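Wednesday, September 1, 2021

Up at six, coffee, rain until nine. I'd said I would get through the odds and ends before the month got going, so most of the day went to that. The boxes from Toledo are finally open. One was all cables and extension cords and I put the lid straight back on it.

The other was pens. I don't know how I ended up with so many markers. I tested them on the back of an old Gusell invoice and threw out the ones that only scratched. The pink and the mint green both still write well, so those stay. The green goes in the stand with the round base. I like it there – I can reach for it without digging through a drawer, and it leaves the marble-patterned top clear for everything else.
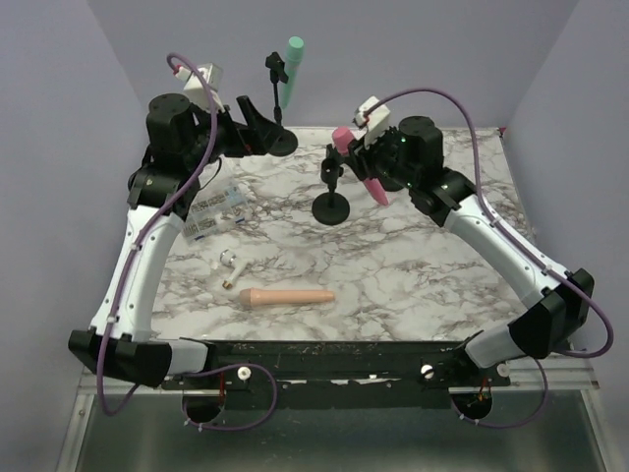
*Mint green in its stand, pink one still out.*

Lunch was leftover rice and an egg. Called the bank about the 73 dollars they charged twice. They say it will be back in a few days. Wrote down the name of the person I talked to and then lost the paper, so I'm putting it on record that I called just after one.

Tatu Gachanja phoned in the afternoon about the reading at Closevgate. It's going ahead, and the room holds 400, which is far more people than I had pictured. He wants me to introduce the two guest speakers and keep it under two minutes each. I said yes before thinking it over. I haven't stood up in front of anybody since January, and that was at Pluvska with a dozen people and no sound system.

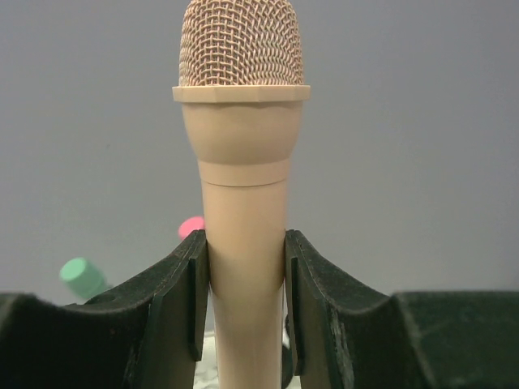

Speaking into a microphone is the part I need to practice. At Pluvska I could just talk, and if someone in the back didn't hear me they said so. I read the first introduction aloud a few times and went too fast every time. I also drift to one side when I look down at my notes, which won't work in a big room. The beige one is good for getting used to this. It has a domed mesh top with a wide collar right under it, and I can use the collar as a mark – hand stays below it, on the handle, mouth stays level with the mesh. Tatu says they'll have one on a floor stand at Closevgate, so I should try it both ways.

Second introduction is still only half written. I need her book title spelled right and have asked Tatu to send it. I crossed out the joke in the first one.

Soup for supper. Took the recycling down, paid the water bill, moved the dentist to next week. The Toledo cables are still in their box by the door and I'll deal with them on the weekend. Bed by ten if I can manage it.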